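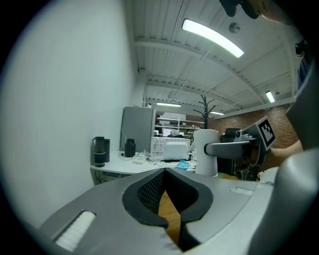 Security bond on a holiday cabin, how long until it comes back?

Siriporn Srithong
We stayed four nights in a two-bedroom cabin at Vekorham in July, booked through Ekedon. The owner put a $500 bond hold on my credit card at check-in. We've been home 11 days and it still shows as pending. The cabin was left tidy and I've had no email about damage. Is this normal, and who do I chase, the owner or Ekedon?

Abelardo Bustos
Look at your booking confirmation first. It should say whether the bond is a hold or a charge. A hold drops off by itself, but some banks are slow to clear it even after the owner has released it. Ring the owner and ask for the date of release in writing. If they give you one, ring your bank and read it out to them. If they haven't released it, put in a claim with Ekedon under your booking number. I let out a unit myself and only hold $200, normally released the morning after checkout once the cleaner has been through.

Yaowalak Klinhom
Same thing happened to us at a different place. Took ages. Got it all back in the end but I had to ring twice.

Tsz-kin Chu
Check you didn't agree to a cleaning fee as well. Ours was $74 and it came out of the bond, so the amount returned was short. It was in the house rules near the bottom, under linen.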